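How a Film Gets Into a Festival

A film festival is an event where many films are shown over a few days. Most festivals cannot show every film they are sent, so they have to choose.

First, the filmmaker fills in an entry form. The form asks for the title, the running time and the country where the film was made. The Flanitz Children's Film Festival, held each March, received 500 entries last time. It had room for 124.

Next, people called screeners watch the entries. Each film is watched by two screeners, who give it a score. Films with high scores go to the program team, which makes the final list.

Then the films are sorted into sections. A short film at Flanitz is 21 minutes or less. Anything longer goes in the feature section. There is also a section for animation.

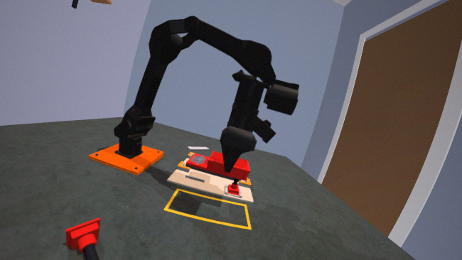
Animation is split by how the pictures are made. In drawn animation, an artist draws each position. In computer animation, the objects are models stored as numbers, and the computer works out how they look. A model can be an animal, a house or a machine, such as the black robot arm on its orange base plate. To make an arm like that bend, an animator sets the angle of each joint. "Otik", a computer-animated short, won the section prize.

Last, a jury of 4 people watches the films in each section and votes.

Words to know
Entry: a film sent to a festival.
Jury: the people who pick the winners.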